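Botella dosificadora

De la enciclopedia de cocina de Ganden, sección Utensilios

La botella dosificadora (también biberón de cocina, botella apretable o, en mi casa, "el bote de la salsa") es un recipiente de plástico flexible con tapón de rosca y boquilla que suelta el contenido cuando uno lo aprieta. Llevo media vida usándolas y en esta enciclopedia nos dejan escribir en primera persona, así que aprovecho: me parece uno de los utensilios más agradecidos que hay, y de los peor lavados.

Nombres

En España los cocineros dicen casi siempre "biberón". En otros sitios he oído salsero, mamila, pomo o dispensador, y seguro que me dejo unos cuantos. Ojo con "salsera", que es la jarrita de mesa con pico y asa, la de los domingos, y no tiene nada que ver.

Partes

El cuerpo suele ser un cilindro, más alto que ancho para que quepa en la mano. Arriba va el tapón de rosca, y encima del tapón la boquilla, que en muchos modelos se vende cerrada y se corta a la medida que a cada uno le convenga (cortad poquito, de verdad, que siempre se puede cortar más). Algunas traen un capuchón atado con una tirita de plástico, que es lo primero que se pierde. 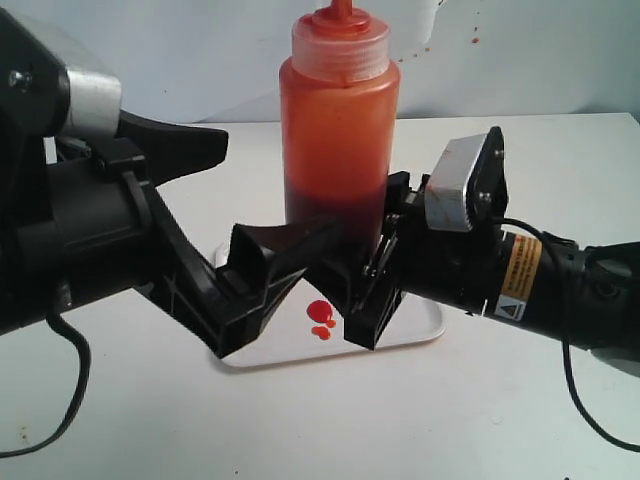
El tapón merece párrafo aparte, porque es donde se decide si la botella es buena o va a acabar goteando en la puerta de la nevera. A mí me gustan los de plástico blando con boquilla cónica y estrías horizontales como las de esta botella naranja, aunque reconozco que con las manos aceitosas agarran mejor las verticales. Y si el tapón es medio transparente, como este, se tiñe enseguida. El tomate y el pimentón se meten en el plástico y de ahí no los saca nadie, ni con bicarbonato ni dejándolo al sol en la ventana (lo he probado todo). Es un color, nada más, y la botella sigue sirviendo igual.

Materiales

La mayoría son de polietileno de baja densidad, que cede bien y recupera la forma. Las hay de silicona, más caras y muy agradables al tacto, pero a mí me cogen olor. Las de plástico rígido no cuentan: si para sacar la salsa hay que golpearle el culo, eso es otra cosa y tendrá su propio artículo.

Qué se guarda dentro

Kétchup, mostaza, mayonesa, salsa picante, miel, aceite, caramelo, masa de tortitas... Casi cualquier cosa que corra un poco y no lleve tropezones. Si la salsa tiene semillas o trocitos de ajo hay que colarla antes o cortar la boquilla más ancha. Mi botella de siempre es una Stesska, y en ella he metido hasta gachas. No lo recomiendo.

Las salsas que no están muy ligadas se separan con el reposo: lo denso baja y lo líquido se queda arriba. No quiere decir que estén malas, basta con agitar (con el tapón bien puesto y el dedo en la boquilla, que yo tengo una cortina que lo atestigua).

Apurar la botella

Con las salsas espesas siempre queda una capa pegada a las paredes, y tirarla da mucha rabia. El método clásico es dejar la botella boca abajo un rato y esperar. Funciona con todas, pero pide paciencia y sobre todo un sitio donde no se caiga. 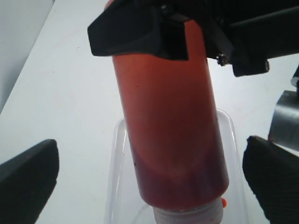

Poner una botella boca abajo sin apoyo es buscarse un disgusto, porque descansa sobre la parte más estrecha y con nada se va de lado. Lo más sencillo es meterla en un recipiente transparente de plástico, como el de la foto, donde se ve el tapón blanco abajo y la salsa más oscura acumulada justo encima. Aunque la botella quede un pelín inclinada no pasa nada mientras el recipiente la sujete, y si gotea, gotea dentro. Yo uso tarrinas Mahama de las altas, que no me valen para otra cosa desde que perdí las tapas. También sirve un vaso ancho o una jarra medidora, lo que haya a mano. La empresa Firkau vende un soporte de alambre para esto mismo con 6 huecos, muy mono, pero en mi cocina no cabe.

Limpieza

Agua templada y jabón nada más vaciarla, un buen meneo y vuelta a empezar. La boquilla se limpia con un palillo o con un cepillito de los de pajitas, desde dentro hacia fuera. Después se dejan las dos piezas por separado, escurriendo. Si se cierra húmeda coge olor, y ese olor no se va. El lavavajillas lo aguantan algunas y otras salen hechas un ocho; mirad la base, que suele ponerlo.

Véase también

Salsera
Manga pastelera
Aceitera
Embudo

Última revisión del artículo: viernes, 17 de marzo de 2023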